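Second Round, Pick 51

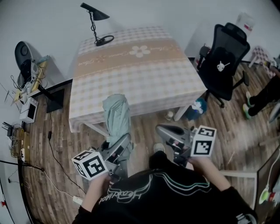
Gingham tablecloth and black desk lamp.

Đức Đinh was drafted by Revelgate in August, pick 51, and signed at 8 in the morning. The contract ran four pages. Clause three set his weight. Clause four set the bonus: $127 per game dressed, played or not.

He dressed for all of them and played in one. The record shows two minutes, one rebound, no attempts. Attendance was 3,363.

Aguiar, the assistant coach, filed the waiver form in the spring. Under "reason" he typed "roster."

Years later a letter reached the apartment from a man in Pratovow. He had been nine at the game and wanted a signature on the enclosed card. The card had the wrong height on it and the wrong college.

Đinh corrected both in ink, signed below the number, and looked for a stamp. The drawer had one, an old rate. He added a second from the neighbor and walked it down before the noon pickup.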